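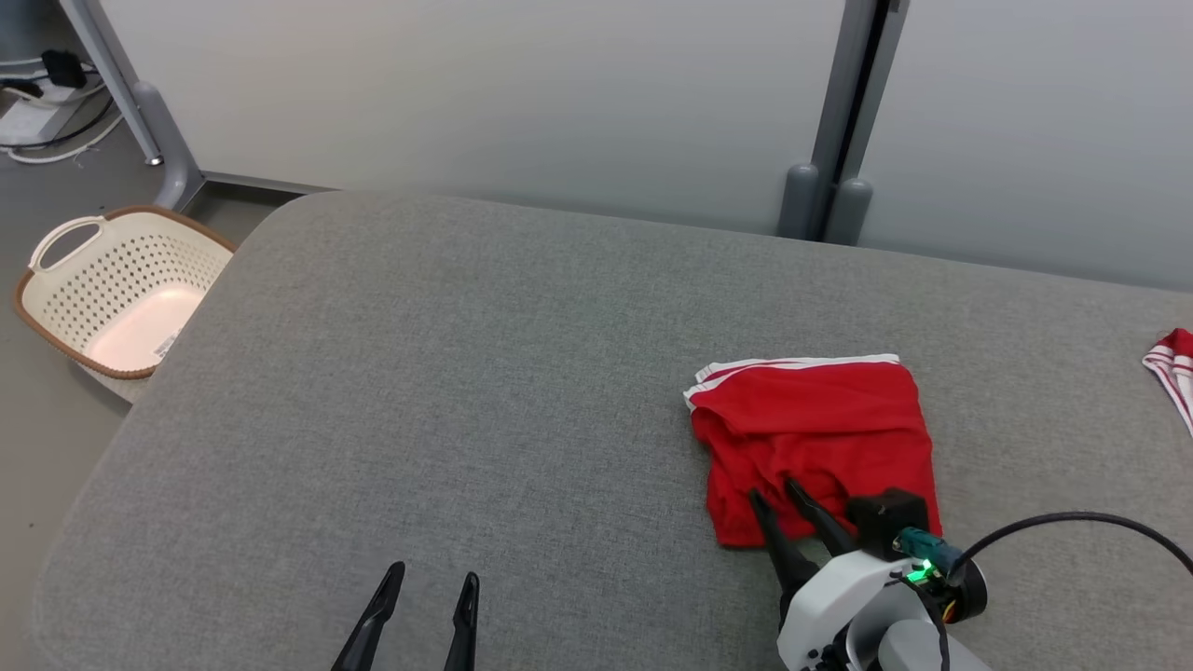
Household Textiles, Unit 4: Folding Sportswear
Handout for group 22 – Solène Royer

In Unit 3 we folded towels, which keep their shape when we put them down. Shorts are more difficult. The elastic pulls the top together and the legs go their own way.

Words for today
waistband – the part that goes round the waist
trim – a narrow band or stripe sewn along an edge
crease – a line left in the cloth
inside leg – the seam between the two legs

Method
1. Lay the shorts on a large flat surface, front side up. A padded surface is allowed, but do not press down into it.
2. Find the waistband and pull it straight with both hands.
3. Smooth the cloth from the waistband to the hems.
4. Fold one leg over the other. The hems should meet.
5. Fold once more, hem to waistband.

If the lower part is caught under itself, open it before step 2. With striped trim, use the stripes as your guide: they must lie parallel after the last fold.

For a set, fold the top to the same width as the shorts and put it underneath.

Homework: fold three garments at home and write down which step was slow. Please bring your notes to Dorian Brunet in room 317.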